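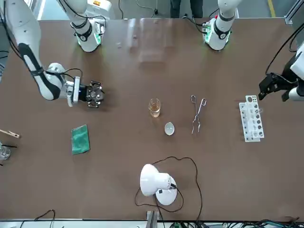

Slide 1. The bench: beaker, dish, tongs, rack, cloth.

Speaker notes, "A Place for the Tongs"
Rivadeneyra teaching labs, staff session, 15 Apr 2022

Let them find seats. Somebody will ask if there's coffee. There is, down the hall, and it stays there.

Open with the January inventory. We own 500 test tubes on paper. In practice we own however many are in the drawer behind the rack that nobody opens. Pause for laughter. If none, move on to tongs.

Crucible tongs are the worst tenants on any bench. They don't stack or stand, and wherever you put them the loops end up where your sleeve wants to go. My rule is to lay them flat and keep the jaws clear of the dish. I have been saying this for years, to great indifference.
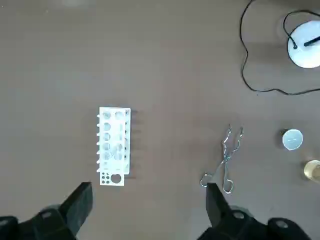
Notes and slides: Teaching Lab Support, Rivadeneyra

Slide 2. Racks on their sides. A rack lying down holds no tubes and takes up twice the room. Stand it up before you fetch the glass. Ask who has tried to do it the other way, with both hands full. Wait for the guilty faces.

Mention the Clirura labels here, briefly. They peel. We bought 2000 of them, so we'll be peeling for a while.

Slide 3. Tubes go in by the rim end up, straight down, no twisting. Let the hole do the work. If it doesn't want to go in, try the next hole before you try harder.
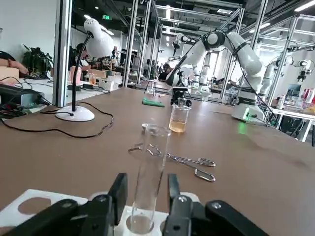 Drustar wrote back after the last session that racks should be filled from the far row first, so you never reach over standing glass, and that I had left this out. Fair point. It's in now. Read it aloud and take the credit quietly.

Cloths: fold them and park them on one side, away from the beaker. A cloth in a heap hides things, usually a glass rod.

Slide 4. Last look before you leave the bench. Anything with liquid in it gets a name on it, amber or otherwise. "It's probably tea" is not a label.
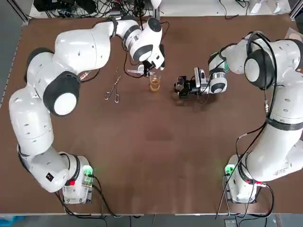 Handout p. 60

Small things lie flat: pipette, forceps. Keep them back from the edge. Hold up the Zokside tray if it has arrived. If it hasn't, describe it with your hands.

Questions, then everyone tidies one bench. Lock the drawer.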